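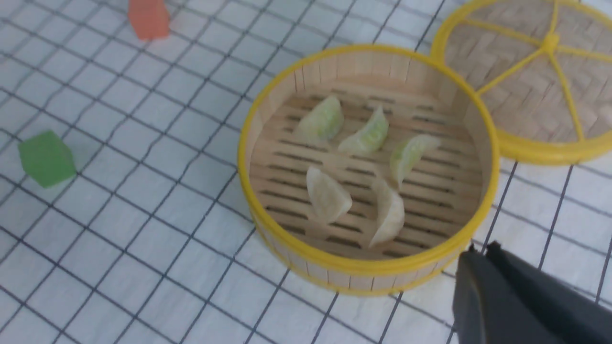
How to move print subscribers on to a digital edition

By Xuelian Fan
Updated 11/01/2018

These steps are for small weekly papers with a subscriber list and a website but no digital department. They follow the order we used at the Tanham Weekly, which had 956 postal subscribers when we started. You will need your subscriber list, a login system and one person who can answer the phone.

Before you start

Check what your readers have paid for. If the renewal letter promised a printed copy every week, you can add a digital edition to the subscription, but you can't swap one for the other until the renewal date.

Step 1. Clean the list

Export the list to a spreadsheet. Put surname, postcode, renewal date and email address in separate columns. Sort by postcode and look for duplicates. Married couples often appear twice, and so do shops that changed hands. We had email addresses for 517 readers once the duplicates had gone.

Step 2. Give each reader a number

Use the number already printed on the address label if there is one. Readers can find it without ringing you. Don't use the email address as the only key, as people change them.

Step 3. Set up the accounts

We used Furkik for logins and payments. Whichever system you pick, load a test batch of 50 accounts first and leave it for a full week's issue. Check that each account shows the right renewal date. Dates with the day and month the wrong way round are the most common fault.

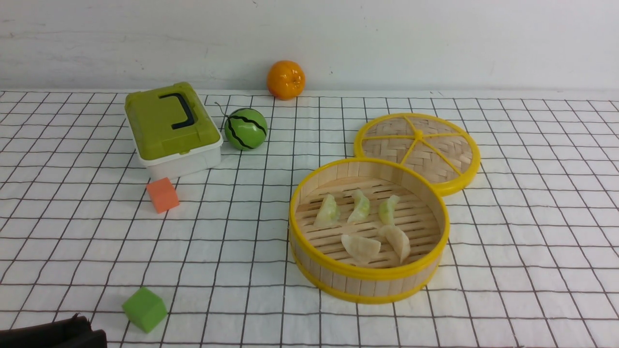

Orange and a storage box with a green lid.

Step 4. Write the letter

Keep it to one side of paper. Say what the reader is getting, what it costs (nothing until renewal, in our case) and how to log in. Put the web address on its own line in large type. Post it with the paper, and send the same wording by email the next day.

Step 5. Send the weekly alert

Send one email when the issue goes live, with 3 headlines and a link to the edition. Use the same sender name and the same hour every week. The Heltness office sent theirs at different times during June and had calls from readers asking where it was.

Step 6. Deal with renewals

Offer print and digital, or digital only, on the same form. Leave the print box where it has always been. Record the choice against the reader number the day the form comes in.

If a reader can't log in

Check the spelling of the email address, then check for a space at the end of it. If both are fine, delete the password and send a new link.

Next guide: selling advertising in the digital edition (Oei system users only)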